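May, late, kitchen table

Went to the Flotar open day after all. Fifteen minutes to find parking, then a lanyard, then a cup of tea so weak I left it on a windowsill. More than 200 people had put their names down, according to the woman at the door, and I'd say a good share of them came for the sausage rolls.

The first talk was about homes. Everything was going to happen in the home. I've heard this before, from the Corkel people, who were going to have my dishes done by robot and then went quiet. What Flotar had on the big screen was a simulated kitchen, two arms at the bench and an onion in the sink. 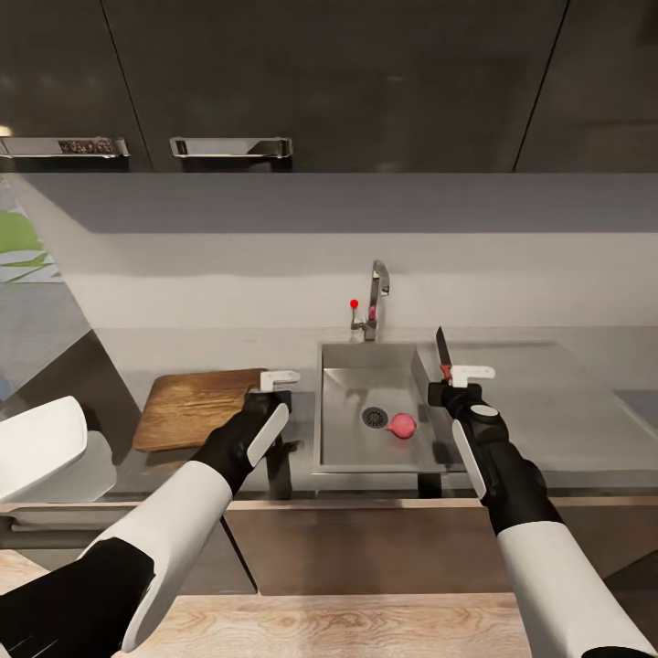

I asked how many tries it gets in the simulator before they let it near a real kitchen. The presenter said 1000 was a normal night's run and looked pleased with himself. I asked how many of those went well and he said it depended what I meant by well. I wrote that down on the back of the program. My own kitchen has a drawer that sticks and a grandson under the table, and I didn't hear either one come up.

Second session was Grallard, in the smaller room, 50 chairs and a fan that rattled. They were keen on grip. The close-up they put on the screen was simulated as well, black fingers either side of a piece of stripy brown timber, and the fellow talked over it for a long while about colour and shading and how the software learns to cope with odd grain. I can believe it's clever. I still wanted to see a real arm pick up a real chair, and I said so to the row in general.

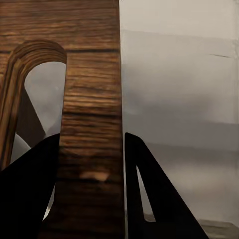 Kanako Yagi thought I was being unfair. You wouldn't put a learner driver straight on the highway, she said, and you'd be the first to complain if they dropped a chair on someone's foot. I told her a learner driver does get in a car at some point. She said give them 4 years. I said Corkel asked for less than that and look what we got.

Left before the Enriquez panel. Bought milk on the way home and did the dishes.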